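Sorting Tables Return to the Stukstead Center
From the Activities Office 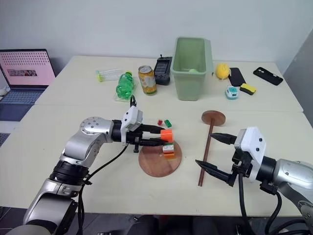 The Stukstead Center is pleased to announce that the sorting tables will reopen in May, following the completion of repairs to the ground floor. The tables will be set up in the Morin Room, with a second area available in the Ulico Annex when attendance requires it. Members who took part before the repairs will find the arrangements largely familiar, although several procedures have been revised and are set out in this notice.

The purpose of the sorting tables has not changed. Mixed household articles, toys and small building pieces are laid out on a plain white surface, and participants handle them, group them, stack them and return them to their places. A session may bring together building blocks in orange, white, red and green, a beverage can, a sponge, a soda bottle and a fuzzy ball. The mixture is deliberate. Articles of different weight and texture ask for different kinds of attention, and a table that holds only blocks tends to be finished quickly and forgotten.

Block stacking remains the usual opening activity. Participants build on a round wooden base, beginning with a single orange block and adding a white one on top before continuing in whatever order they prefer. The base should lie flat on the table before the first block is placed. Loose blocks that are not yet in use may be kept on the bare table close by, but they should not be leaned against the base. The wooden stands with the thin brown rod are also in use again. They may be laid down or stood up as the activity requires, and the rod should be held near the disk when a stand is moved.

Small balls are to be kept in the light green bin toward the back of the table. This was requested by a number of members after the winter sessions, when a good deal of time was spent looking under the radiators. The fuzzy balls may stay on the open table, as they do not travel far.

Bottles, cans and tubes are accepted for the tables under the rules that applied before. The Center can use clean plastic bottles with their labels on or off, beverage cans without sharp edges, and clear plastic tubes with a cap that closes properly. Glass cannot be accepted. Bottles that are likely to roll should be placed on one of the small transparent trays. Donated articles may be left at the front desk in a closed bag marked "Morin Room" and will be looked over before they are added to the shelves.

Electronic articles require a separate word. Handheld radios, phones and phone cases have been popular on the tables, particularly among older members, and they will continue to be offered. Donated phones must be switched off and cleared of personal information before they are handed in. The Center is not able to do this on a member's behalf and cannot return a phone once it has been accepted. Members are also asked to keep their own phones in a pocket or bag during a session. On 2 occasions last season a personal phone was put away with the table articles, and in one case it was not recovered until the following week.

The shelves in the Morin Room now hold over 400 articles, stored in numbered tubs. Each tub has a printed list inside the lid. At the end of a session, participants are asked to check the contents of their tub against the list and to note anything missing on the sheet by the door. An article that has been misplaced is usually found the same day if it is reported, and the sheet has made this a good deal easier. Damaged pieces should be set aside on the windowsill and not returned to the tub.

Tables are to be wiped down before and after use. Cloths and a mild cleaner are kept in the cabinet beside the sink. Please note that the sponges belonging to the tubs are activity articles and are not for cleaning. The white tabletops mark easily, and pens, crayons and adhesive tape should be kept off them. Where two panels meet, members are advised to build to one side of the join, where a tall stack is less likely to shift.

Laptops may be used on the separate surface at the side of the room but should not be placed on the activity tables. Bags and coats may be left on the hooks in the corridor. Drinks are permitted in the Ulico Annex only.

Sessions will be held each Wednesday and will last 50 minutes, with places for 7 participants at a time. Registration is required and may be completed at the front desk or by telephone during office hours. A place that has not been taken up ten minutes after the start of the session will be offered to the next person on the waiting list. Children are welcome when accompanied by an adult, who should remain in the room throughout. Certain of the building blocks are small, and the sessions are not suitable for children under the age of three.

The replacement shelving was provided through the Clindimell Fund, and the Center wishes to record its thanks. A further application has been made for additional wooden bases and a set of larger blocks - the latter intended for members who find the present size difficult to grip. Members will be informed of the outcome in a later issue.

Questions about registration, donations or access to the Morin Room may be directed to the Activities Office.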